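Desk lamp flicker and driver noise - what are people measuring?

Home Lighting and Electrics > Task lighting

b_rosser
Original post

I'm setting up a desk for close work and want to settle the lighting before I drill anything. White top, lamp at the right-hand end, brick wall behind it.
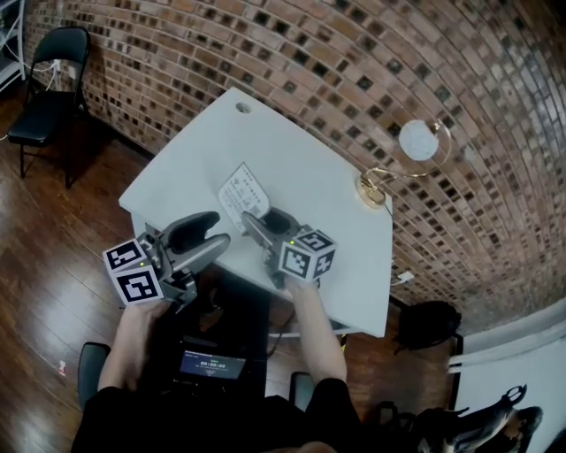 The room has one ceiling fitting with a dimmable LED lamp in it, on a trailing edge dimmer. My complaint is with dimmed light in general. At full output I have no trouble. Below half I get a headache within the hour, and if I wave a pencil under the ceiling lamp I see separate pencils instead of a blur. I take that to be PWM at a low frequency.

Questions:

1. Is the pencil test worth anything, or do I need a photodiode and a scope?
2. Is there a frequency above which I can stop worrying?
3. Has anyone measured the Plastier driver modules? I could fit one to a fixed lamp and run it from a separate supply.

Berwyn

itesska
Reply 1

The pencil test tells you there is modulation. It doesn't tell you the depth or give you a decent figure for frequency. A photodiode, a resistor and any cheap scope will give you both.

A trailing edge dimmer on the mains is a different thing from PWM in a driver. On 50 Hz mains the lamp sees a chopped waveform at 100 Hz, and whether that reaches the light depends on how much smoothing is in the lamp. Many retrofit lamps have very little because there's no room in the cap. So what you are seeing is most likely 100 Hz ripple that gets deeper as you dim. Changing the lamp may cure it. Changing the dimmer probably won't.

Ieuan Pugh
Reply 2

Agree with itesska on the ceiling lamp.

On question 3, I have a Plastier module on the bench. Constant current, with PWM dimming on the output. I measured 1,004 Hz at every dimming level, full depth, so the light goes completely off in each cycle. At full output it stops switching and the trace is flat apart from a little high frequency ripple.

Whether that is good enough depends on who you ask. I find it fine for reading. I can see it if I move my eyes quickly past a bare LED in a dark room.

fadeleke
Reply 3

1 kHz at full depth is not good enough for close work, in my view. Your eyes are moving all the time, and each movement across a bright edge paints a row of dots. You may not notice the dots as such, but people who are sensitive do notice that something is wrong. I'd want several kHz, or better still, current dimming with no switching in the light output at all.

The question about frequency can't be answered on its own. Depth matters as much. Five per cent ripple at 100 Hz bothers very few people. Full depth at 100 Hz bothers nearly everybody once they know to look.

Folasade

Ieuan Pugh
Reply 4

I don't accept "not good enough" as a general statement. The dots appear when there is a small bright source against a dark background. A desk lit from a diffuser, with the rest of the room lit as well, doesn't give you that. Contrast is low and the edges are soft.

I have worked under mine for two winters.

fadeleke
Reply 5

You have, and you say you aren't sensitive. Berwyn gets headaches at half output. He should design for his own eyes.

Also, a white desktop with black print on white paper is plenty of contrast.

b_rosser
Reply 6

Thanks both. I built the photodiode circuit this evening. BPW34 with a 10k load straight into the scope.

Ceiling lamp at full: 100 Hz, shallow.
Ceiling lamp at half: 100 Hz, trough at less than half of the peak.
Ceiling lamp at minimum: 100 Hz, trough at zero.

So itesska was right, no PWM anywhere. It's mains ripple. I had assumed the dimmer was doing something clever.

tyson_b
Reply 7

Check the photodiode isn't saturating. With 10k and no reverse bias you run out of linear range quite early if you hold it close to a lamp. The peaks get squashed and the depth reads lower than it is. Drop the load to 1k, or back off until the trace stops changing shape.

b_rosser
Reply 8

It was saturating. With 1k the half output trough goes down to a quarter of the peak. Worse than I thought.

Montserrat Rosales
Reply 9

Worth adding that current dimming has its own cost. At very low current, LEDs from the same reel don't match well, and you can get visible differences along a strip. There is also a small shift in colour. For a single desk lamp neither matters much. For a long shelf run I'd use a hybrid driver: current down to a set level, then fast PWM below that.

The Lasuria drivers work that way. The changeover point on mine is low enough that I never reach it in normal use.

itesska
Reply 10

Seconded, with a warning about the Lasuria: the fixing holes don't match the Plastier, and the dimming input is 0-10 V only. If Berwyn wants a push button he'll need something in front of it.

Ieuan Pugh
Reply 11

And it costs more than twice as much. For one lamp I'd run a plain constant current driver at a fixed level and choose an LED that gives the right amount of light at that level. No dimming, no argument.

b_rosser
Reply 12

I did consider that. The trouble is that I want it bright for fine work and much lower for reading in the evening. Two fixed levels on a switch would do. Does anyone see a problem with switching the current-sense resistor?

tyson_b
Reply 13

Don't switch it in series. If the switch goes open between positions the feedback is lost, and depending on the driver the output goes to maximum or shuts down. Fit the larger resistor permanently and switch a second one in parallel for the bright setting. An open switch then only gives you the lower level. Keep the leads short.

fadeleke
Reply 14

That's what I'd build. Parallel resistor, no PWM, and replace the ceiling lamp with something that has proper smoothing, otherwise you'll still have 100 Hz in the room and blame the desk lamp for it.

b_rosser
Reply 15

Ordering the parts on Tuesday. I'll put the scope readings for both levels in this thread once it's wired.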